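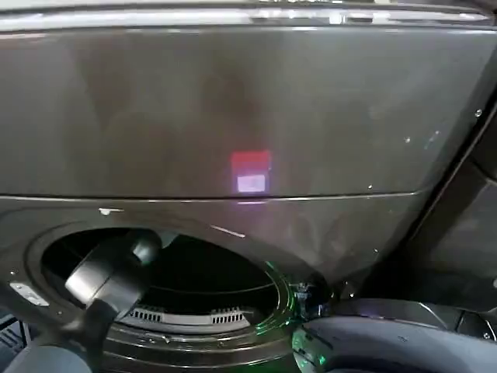

**Drum cell keeps stopping at the door -- wits' end**

**rustyflange** wrote (23/08/2020):

Back with the drum unloader at our Brondascombe site. Since May it's been faulting when the gripper goes into the drum mouth. Not every cycle, maybe a couple of times a shift, and always on the way in. I re-taught the entry point twice and it was fine for a day both times, then right back to faulting. I've dropped the approach speed to 80 percent and I'd love to have my 100 back!

**pola_fan** wrote:

Is the appliance bolted down? Ours (a Pola arm, older than yours I bet) did exactly this and the machine was walking across the floor a hair at a time. Your re-teach works for a day because you're teaching it to wherever the machine wandered off to.

**gasketcase** wrote:

I don't buy the walking thing. I'd look at the fingers first. If the pads are worn on one side the tip hangs low and touches the rim going in. Pull both, swap them left to right and see if the fault changes.

**rustyflange** wrote:

It's on a Fludero base plate with 2 clamps at the back, nothing in front. Never thought of that as a problem, ha. There's a little white scuff on the front panel, left side, but I couldn't tell you how old it is.

**pola_fan** wrote:

Nothing in front?? There you go. Put a paint mark on the floor and check it after a shift.

**gasketcase** wrote:

Sure, mark the floor, costs nothing. I'd still pull the fingers. The Mendonça pads we run go soft in over 2 months and you can't see it, you have to press them with a thumb.

**rustyflange** wrote:

Okay, paint mark tonight and fingers off tomorrow -- will post what I find.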